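Stavlow Open Day

The Stavlow open day is a yearly demonstration of household robot software, held in June in the old Plirken building. I've been three times now, so I suppose I'm the right person to write it up for this wiki. Please fix anything I've got wrong! 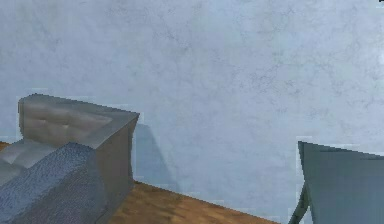
Simulation is what Stavlow does best, and most of the day is spent watching virtual rooms on a big screen while somebody explains what the software is up to. The rooms are plain little places. The living room we spent the longest on had a gray armchair pulled up near a pale, mottled wall, with a brown wooden floor running along the bottom of it, and I got oddly fond of that chair (the dimpled backrest looks pretty comfy for something made of pixels). Anselmo Rezende, who ran the session I sat in on, told us the gap between pieces of furniture is where a lot of the planning trouble starts. He'd shift a chair over a little, run the route again, and the path on his second screen would come out completely different.

The planner is called Simon. It works out a route through the room before anything moves, and then checks that route against a library of 1,479 room layouts. I asked if that was a lot and Anselmo laughed and said they wanted 4,000 by the next open day – he didn't sound too worried about it. Hosasance, the other program on show, handles surfaces and lighting, so the same room can be run again with a different floor or a darker wall. I liked that part more than I expected to, mostly because people in the audience got to shout out what to change.

Visitors can have a go too. You sit at a desk, pick a layout, drag the furniture wherever you like and press start. My first try was layout 316, a narrow hallway, and I managed to block the only door with a bookcase. Simon sat there thinking for a bit and then reported no route, which got a cheer from the kids behind me.

Getting in is free, but the morning session fills up fast, so I'd go for the one after lunch. The line for the desks is shorter then as well, and the presenters have more time to chat. Parking is behind the building, through the second gate – the first one is for deliveries.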